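Ticket 389 – Banquet room dividers and door count not matching booking
Status: Resolved, monitoring
Property: Voltiso Conference Hotel
Opened by: Esperanza Peñalver, events desk
Assigned to: Sadia Jatoi, Clulex support
Opened: 2023-02-28

Reported problem

The booking calendar shows the Soomro Hall as one room with 70 seats, theater style. When the divider is closed it should show as two rooms, East and West. Since the last update it stays as one room no matter what we set. Two clients were able to request the same half for the same morning. I caught it before the contracts went out but the online form is still taking requests. Please treat as urgent.

Sadia Jatoi, 9:12
Thanks, I can see both requests. I have turned off online requests for Soomro Hall only. The other rooms are not affected. Can you tell me which layout name you pick when you close the divider? There should be two in the list.

Esperanza Peñalver, 9:20
There are three now. "Split", "Split (old)" and "Divided". We have always used "Split". I don't know where "Divided" came from.

Sadia Jatoi, 9:41
"Divided" was added by the update. "Split" is no longer linked to the East and West rooms, so the calendar falls back to the full hall. Please try the following on a test date with no bookings:

1. Open the hall and choose Layouts.
2. Select "Divided" and save.
3. Go back to the calendar and reload the page.
4. Check that East and West each have their own line.

Esperanza Peñalver, 10:05
Done. East and West both show up. But the capacity for each says 70, which can't be right if the whole hall is 70. Also the linen and table set is blank for both halves. On the full hall it fills in by itself. 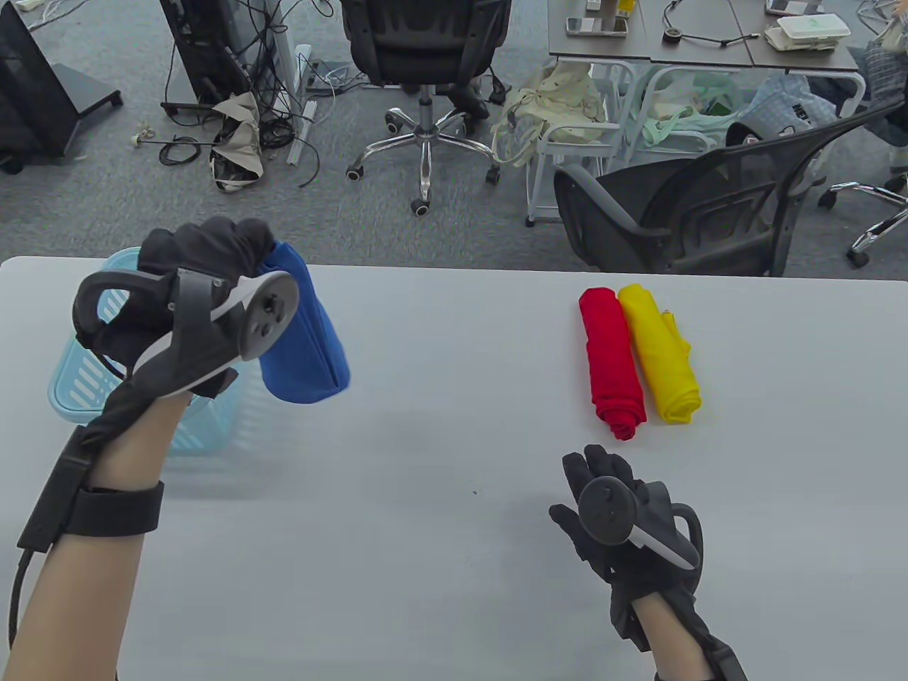

Red and yellow cloth rolls on the white table, basket at left.

Sadia Jatoi, 10:30
Capacity is copied from the parent room when the new layout is first saved. You will need to enter the real number for each half by hand. It will not overwrite it again. The linen set is a separate table and I am asking Farzana Malik to look at it.

Farzana Malik, 11:48
I found the linen problem. The default set is tied to the room code, and the two halves got new codes in the update. I have pointed the new codes at the same set the full hall uses. Please open any event in East and confirm that tablecloths, napkins and skirting come up. Existing events will not fill in until you open them and click Recalculate.

Esperanza Peñalver, 12:15
Tablecloths and napkins are there. Skirting is missing in West only.

Farzana Malik, 12:33
Typo in the West code on my side. Fixed now. Please check again.

Esperanza Peñalver, 12:40
All there. Capacity is entered for both halves. I have 7 events in the split hall between now and August that still carry the old layout. Do I have to rebuild them?

Sadia Jatoi, 13:10
No. Open each one, change the layout from "Split" to "Divided", save, then click Recalculate. The contract number and the menu stay as they are. Room rental will be recalculated, so if you gave a client a special rate, write it down first and enter it again afterward.

Esperanza Peñalver, 15:02
All seven are moved over. Two had special rates and I put them back. One of them also lost the coffee break at the back of the room – I added it again from the paper order. Anselmo Quintero in the kitchen has the new event sheets and threw out the old ones.

Sadia Jatoi, 15:25
The coffee break was attached to the room and not to the event, so it was dropped with the old layout. I have logged that as a separate bug. I have hidden "Split" and "Split (old)" from your list and turned online requests back on. The Irkix door displays update overnight, so the signs outside East and West may show the old name until tomorrow.

Hortensia Aravena, front desk, 7:50 next day
West sign is correct. East sign still says Soomro Hall.

Sadia Jatoi, 8:22
Please restart the East display from the Irkix panel under Devices.

Hortensia Aravena, 8:31
Restarted, it says East now.

Sadia Jatoi, 8:35
Setting this to resolved. I will leave the ticket open for monitoring until the first split event has been invoiced.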